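Motbridge Table Objects

Motbridge is a small set of recordings about handling things on a white table. This part covers the tan container group: a round, ribbed container, a shallow oval bowl-shaped piece and a flat ring with an oval hole. It has 633 clips, each up to 60 seconds long.

## Contents

The container clips are named `round_`, the others `bowl_ring_`. Names say which objects are on the table and nothing about the result. Notes by Ismael Meireles are in `notes.txt`, one line per clip.

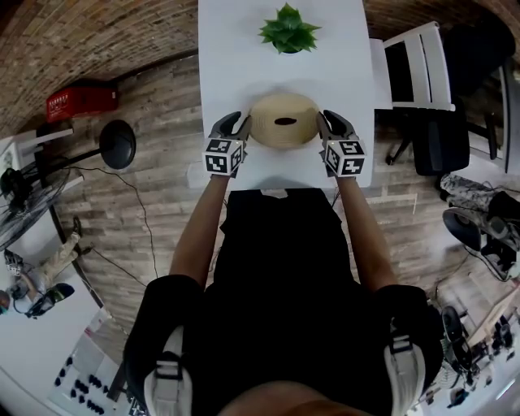 Round container near the front of the table, succulent toward the far end.

## Room

All clips were made in the same room at Clidbridge, with a wood-plank floor and a brick wall that curves. We left the furniture as it was – chairs, a pedestal fan, a red plastic crate by the wall. Expect these in the background. If you crop, keep the whole tabletop, or the far objects will drop out.
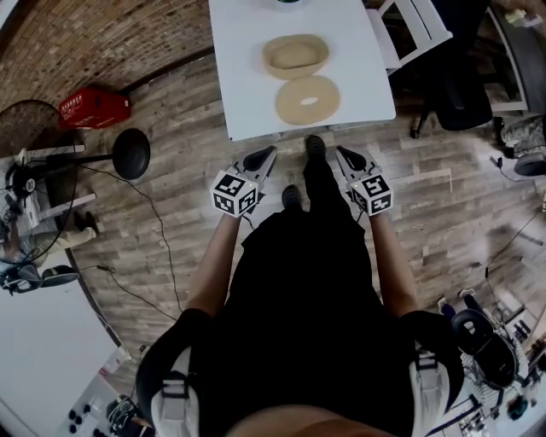 The bowl and ring are labeled as separate objects even where they touch. Earlier labels used "dish" for both, and Kylie Kingi changed them in September. A few old labels remain in the `bowl_ring_` notes – please report any you find.

## Labels

There are 2,574 object labels in total. Each gives a name, a clip and a start time. "Ring" always means the flat piece. Plants are labeled `plant` with no species.

## Known problems

- Start times can be late by a second.
- Small items at the table edge are mostly unlabeled.

Questions go to Shoshana Fitzsimmons.

Related items
Motbridge Shelf Objects
Waaka Kitchen Drawers
Trostia Lids and Jars
Labeling guide, short version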